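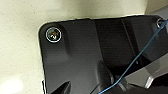

Fig. 1. Black plastic panel with a screw near its rounded corner.

Reading time: 3 minutes

Freight Transport, lecture 10: What do port forecasts tell us?

Notes by Venkatesh Unnithan

Start with the claim in the Voyle terminal study: moving containers from road to barge will take up to 1000 lorries a week off the coast road. I have read it twice and still can't find where the lorries go. A box that travels by barge needs a lorry at each end, unless the factory sits on the quay. Most don't.

Points to check in any study of this sort:

Base year. Voyle uses April, its busiest month, and multiplies by twelve.

Empty boxes. The study gives 2398 containers a month. Of the days we could check, many moves were empties going back to Allent. They count as traffic and earn very little.

Waiting time. The barge timetable is 167 minutes from lock to berth. It leaves out the queue at the lock, and shippers do care about the queue.

Who pays for the crane? The table says "shared". I would want a name.

None of this proves that barges are a bad idea. The Rendent service may well pay its way on heavy, slow goods – grain, gravel, scrap. I doubt it will for parcels, whatever the brochure says.

For the seminar: redo the Voyle table with a full year of figures and the empties taken out. Bring your working.

Comments

Rima Azar: Is the lock queue recorded anywhere? Sivum only lists departures.

V. Unnithan: Ask the lock office for the paper log. Expect gaps.

Rima Azar: Got it, two weeks are missing already.

Transport course notes | Contact the course office | Back to top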